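Chapter 7

Learning to Place from Simulated Demonstrations

7.1 Why placing is treated separately

Chapter 6 dealt with picking things up. A grasp either holds or it does not, and the test is easy to write: raise the gripper, wait, and see whether the object is still between the fingers. Placing is harder to score. An object can be let go over the right spot and roll off. It can land in the right spot the wrong way up. It can be set down correctly and then be knocked by the fingers as they withdraw. For these reasons most early work on pick-and-place gave one figure for the whole task, and a reader could not tell which half had failed.

In this chapter we follow one method from start to finish. It trains a policy on demonstrations recorded entirely in simulation, then measures picking and placing as separate stages. The method is plain and most of its parts will be familiar from Chapters 3 and 5. We chose it because every step can be repeated on a single workstation, and because its failures are instructive.

The running example is the Kinnear task set. It contains tabletop tasks written as short instructions, each naming one object to be moved and one thing to move it to or on to. The objects differ a good deal in shape and stiffness. The room, the table and the arm are fixed across the whole set, while the starting positions of the objects are drawn afresh for each episode.

7.2 What the policy sees

Each episode is recorded by two virtual cameras. One is fixed in the room. The other is attached to the arm near the gripper and moves with it. Both give colour images only. No depth channel is used, and the policy is never told the true position of any object, although the simulator of course knows it.

The two views do different jobs. The room camera gives the layout: where the arm is, what stands on the table, and which way the arm has to travel. Its weakness is the last few centimetres, where the gripper housing often blocks the contact point. The wrist camera has the opposite character. It shows the region around the fingers in detail, but much of the image may be filled by the gripper itself or by whatever is being held, and the rest of the table is out of view.

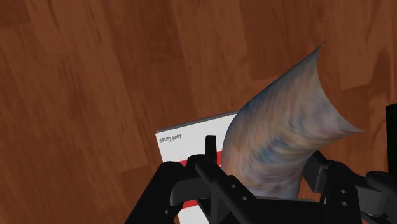

Figure 7.1 Wrist view, Kinnear task set. The fingers and linkage fill the lower part of the image, with the book and the wooden surface beyond.

Students often ask why the gripper is not masked out of the wrist image, given how much space it takes up. We tried this with an early version of the policy and performance dropped. The position of the fingers relative to the background is one of the few cues the network has for how far it is from the surface. Removing the fingers removes the cue. A similar result appears in the exercises to Chapter 5, where cropping the lower third of the image had the same effect.

Occlusion by a held object is a different matter and cannot be cured by masking. When the object covers the target in the wrist view, the policy must rely on the room camera or on what it saw earlier. Section 7.5 returns to this point.

7.3 Collecting the demonstrations

The demonstrations were recorded in October by operators driving the simulated arm with a hand controller. We asked for 3,000 episodes in all. Each was then replayed in the simulator from its stored commands, and any episode that did not reach the same end state on replay was thrown away. This left 2,687.

The replay check deserves a comment, as it is often left out. A contact simulator can give slightly different results from the same commands if the time step or the order of contact handling changes. An episode that succeeds only once is a poor teacher. If the same commands make the object slip on a second run, then the recorded images and the recorded actions do not describe a dependable behaviour, and the policy will learn from luck. The cost of the check is low. On the machine used here it ran overnight.

Operators were told to work at a comfortable speed and to correct mistakes within the episode instead of starting again. Corrections are valuable. A policy trained only on clean motions has never seen what to do when it drifts a little to one side, and in a long episode it always does drift.

An operator's episode has four parts: approach, grasp, carry and release. The boundaries between them are not marked by hand. They are found afterwards from the gripper command and the height of the fingers, using the rules in Table 7.2. These labels are used for scoring and are never shown to the policy.

The carry and release parts are where operators differ most. Some bring the object across high and lower it straight down. Others come in low at a slant and let one end of the object touch first.

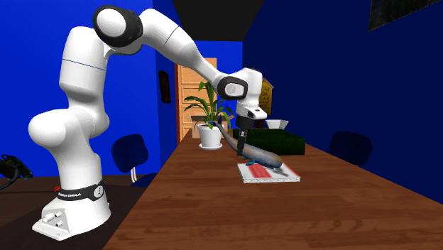
Both styles are kept in the data. With a long object held away from its middle, the slanted approach is quite reasonable, as the lower end will reach the surface first whatever the operator does. Mixing the two does create a problem for a policy that predicts a single average action, because the average of a high path and a low path may be a path that suits neither. This is the main reason the method predicts short sequences of actions from a learned distribution, as described in Section 5.4.

7.4 Training

The network is the image encoder and action decoder from Chapter 5 with two changes. First, the two camera images are encoded separately, with no shared weights. Secondly, the instruction is encoded once at the start of the episode and held fixed. At each decision the decoder produces a short run of actions, the arm carries out the first 4, and the network is then asked again.

The choice of 4 is a compromise. If the arm carries out a long run without looking, small errors in the approach are not corrected in time. If it carries out only one action before looking again, the motion becomes jerky, and the policy may hesitate between two equally good paths. Exercise 7.3 asks you to plot success against this number.

Training used the Nustent library with its default optimiser settings. No images from a real camera were used at any stage.

7.5 Results by stage

The trained policy was run on starting layouts it had not met before. A grasp was counted as successful if the named object was clear of the table at the end of the grasp stage. A placement was counted only among episodes whose grasp had succeeded, and required the object to be at rest on the target with the gripper open and withdrawn.

Under these rules the policy grasped the object in 88 per cent of episodes. Placement was clearly worse, and the reasons were not evenly spread. The commonest fault was early release: the gripper opened while the object was still above the target, and the object fell and came to rest elsewhere. The next was failure to release at all. In these episodes the arm reached a sensible position and stayed there until time ran out.

Both faults can be traced to the same source. At the moment of release the scene hardly changes from one image to the next, and whether the object is touching the target or sitting just above it may be impossible to judge from either camera. The operators had a force signal in the hand controller. The policy had none. It was being asked to copy a decision without the information on which the decision was based.

This is a general hazard in learning from demonstration and it is easily missed. Before recording anything, write down what the operator can sense and what the policy can sense, and compare the two lists. Where the operator has more, either supply the missing signal to the policy or take it away from the operator.

Section 7.6 does the first of these, adding the measured finger force as an input. Section 7.7 then repeats the experiment with the Vorkov contact model in place of the default one, to see how much of the improvement depends on the simulator.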